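4.2 Rules for accepting simulated episodes

Before an episode enters the Waltex set, it must pass the check written by Yoon and Panganiban. The check has two parts — one for the gripper state and one for the background. Of 927 episodes submitted in February, 739 passed both.
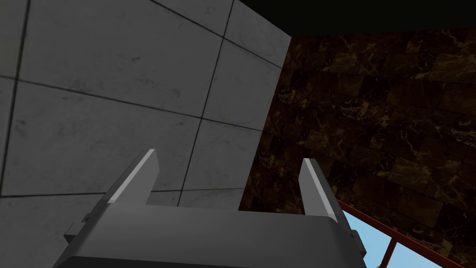 Figure 3. Simulated view from behind the gripper with the fingers open, against tiled and marble walls.

The gripper state in the log should agree with the rendered view, as for the open fingers in Figure 3. We also require that wall textures are recorded by name, so other groups can repeat the rendering. An episode without this record is returned to the sender and is not corrected by us.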